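5th August

Sunday, and I spent it thinking about the insides of a Dell, which says what it says about my social life. Xavier (the server, not a man, I have never dated a man named Xavier) has been making its noise again. It hums through dinner and then around ten it starts to tick. I've been pretending the tick is the refrigerator since December.

Ulla Wikström called before I had coffee. She wanted to know if I had finished the parts list for the Welis job and I said nearly, which she has known me long enough to translate. So I sat down with the list. It has 27 lines. Line one is "case." I was very proud of line one.

The trouble with writing down what's in a computer is that I only know half the names, and the other half I learned wrong. For years I called the latch on a CPU socket "the gate." I said it in a meeting once, with confidence. I've spent a good part of this afternoon trying to work out which cable was which, and eating crackers over the keyboard, a thing I would shout at anyone else for doing.
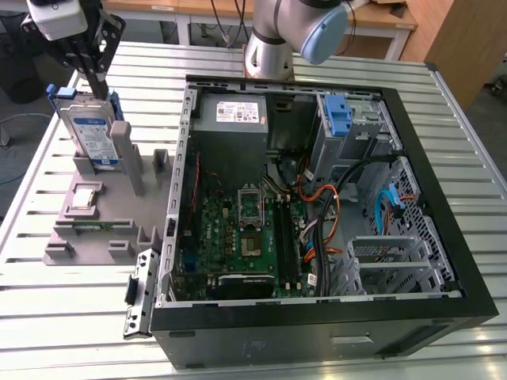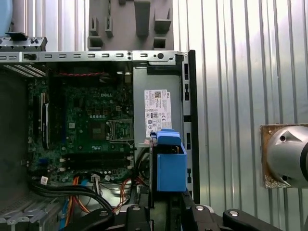 Socket open, no processor in it. Same in all four. 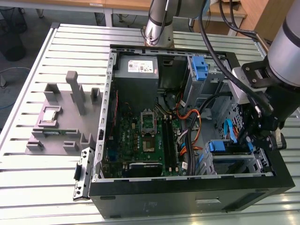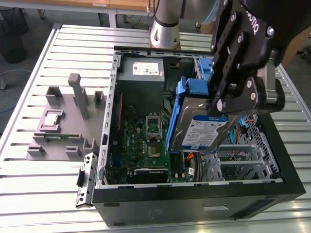
I do love a blue drive caddy. Whoever decided that the parts you're allowed to grab should be blue did more for me than most of my teachers. The cables I love less. Orange, red, black, going wherever they please, like the drawer where I keep my chargers. I wrote "assorted wiring" on line 14 and then felt Ulla's disapproval from across town and took it out again.

Lunch was the end of the soup. Then I lay on the floor for a while.

Back at it by three. I got the memory and the processor onto their own lines, moved the power supply up to where a sane person would look for it, and had a long argument with myself over whether a bracket counts as a part or as part of a part. I went with part. If Voltileo want to fight about brackets they can do it on a weekday. Their last email ran to 700 words and the question was in the final six, so I don't feel I owe them brevity.

I also priced a new drive for Xavier, which was a mistake, as now I know. 272 dollars, shipping extra. I closed the tab and told the server it was doing great. It ticked.

Around six I opened the old Plivier tower in the closet, just to see if I could name everything in it without looking at my list. I could not. I could name the dust. There was also a screw lying in the bottom that belongs to nothing, and I put it in the saucer with the other screws that belong to nothing.

List sent at 8:40, all 27 lines, with "gate" on line 9. Saw it the second it left. Ulla has replied with a single question mark.

Must buy crackers. Also call Mom back, she left two messages and the second one was mostly her talking to the cat.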